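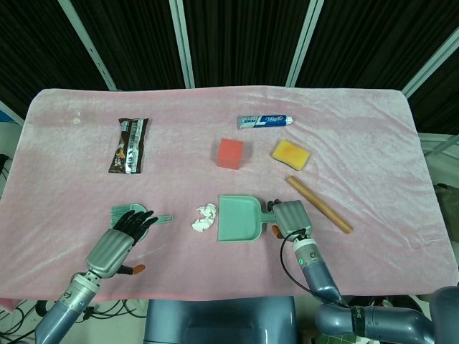 Sketutitz, May

**Two-arm sweep task, left hand keeps missing the brush**

**dorian_joly**
Right hand is fine. Gets the dustpan handle, holds it. Left is the problem, comes in over the brush with fingers open and then closes on air or shoves the thing along the cloth. Target is just the tissue for now, the sponge and toothpaste etc are clutter. Over 20 tries last night, 3 decent grabs. Ideas?

**besnard_b**
Lose the plush. Brush sinks in and your height is off by a couple mm every time. Bare tabletop, try again.

**tinwhistle**
disagree, cloth is forgiving. on bare wood my fingertips just skid. I'd look at the thumb first, is it opposing the fingers or coming in from the side?

**dorian_joly**
From the side a bit. Mernex drivers on both wrists, same gains left and right.

**besnard_b**
Same gains, different hands? There you go.

**tinwhistle**
ok yeah thats probably it. drop the left grip speed by half and recalibrate the thumb zero

**vukach_fan**
Also pink cloth, pale green brush, check your depth isnt smoothing the handle into the cloth. Had that on my Vukach rig. 2 evenings gone.

**dorian_joly**
Zero on the thumb was way out. Trying slower grip now. Keeping teh cloth for the moment, sorry besnard.

**besnard_b**
Your funeral. Post the numbers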